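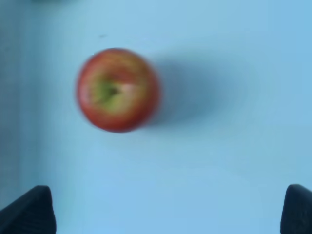 Unit 2. Handling and Display of Whole Fruit

Scope. These notes cover the second half of the fruit unit: surface inspection of whole apples, the choice of a basket for open display, and the order of filling. Cold storage was covered in Unit 1 and is assumed. Cut fruit is treated separately and has different rules.

1. Inspection

Inspection is done by eye and by hand, one fruit at a time, on a clean, flat, plain surface. Light should come from one side at a low angle. A dent in the skin then shows as a small shaded area, which is hard to find under light from directly overhead.

Begin at the stem end. The stem cavity holds moisture and dirt longer than any other part of the fruit, and early rot often starts there. Color in the cavity is a poor guide. On many red apples the skin around the stem is green or yellow, and streaks running outward from it are normal. Soft tissue, a sour smell or a brown ring that gives under light thumb pressure is grounds for rejection.

Turn the fruit once around its axis, then check the blossom end. Record the result in one of three classes:

A - sound, suitable for display
B - marked but sound, suitable for the kitchen within the day
C - soft or broken skin, removed at once

A class C fruit is not returned to the batch for any reason. Wash your hands after handling it and wipe the surface before the next fruit.

2. Basket selection

An open woven basket is the standard container for short display. Air reaches the fruit through the sides and from below, and the weave gives slightly under load. Points to check before use:

Rim. Run a finger around the full rim. A rolled or wrapped rim spreads the force of the hand when the basket is lifted. Loose strand ends will scratch skin and must be trimmed or tucked.

Floor. The floor should be flat. A floor that bows downward moves the load to the center, and the lowest fruit carries it.

Sides. Low sloping sides suit a single layer. Steep sides encourage stacking, and stacked fruit bruises at the contact points.

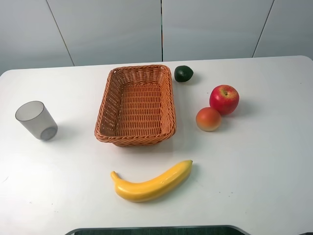
Load rating is seldom marked on baskets of this type. For the practical session the limit is 3000 grams of fruit, basket not included. Weigh the basket first and write the figure on your sheet. The Plidov scale on the side bench must be set to zero before each weighing. It does not do this by itself when switched on.

3. Filling order

Place the basket in its final position before filling. Carrying a full basket causes more damage than any other step in the process, mostly from fruit rolling against fruit.

Heavy, firm fruit goes in first, along the long sides. Medium fruit fills the center. Soft fruit is set last, and never under anything. Leave stems pointing up or inward. A dry stem will puncture the skin of a neighbor with very little pressure.

Keep apples apart from fruit that is already ripe. Apples give off ethylene, and a ripe neighbor will go over quickly. If both must be shown, use 2 baskets with clear space between them.

Cups, glasses and other tableware are kept off the display area during filling. They are added afterward if the layout sheet calls for them.

4. Holding time

At room temperature a class A apple may stay on display for up to 9 days. This is the course limit and it is conservative for most firm varieties. Check the basket daily, including Sunday if the display is running. Lift each fruit and look at the underside - contact marks form there first and are not visible from above.

5. For the practical

Bring the inspection sheet and a pencil. Read Section 3 again before you arrive. Baskets and fruit are supplied. Work that mixes classes A and B in one basket will be returned for correction.

Recent handouts

Washing and Drying Whole Fruit
Reading the Trastden Ripeness Chart
Shelf Spacing and Air Flow
Owusu Method for Sorting Mixed Batches
Gutari Crates: Stacking Limits
Unit 1 Review Sheet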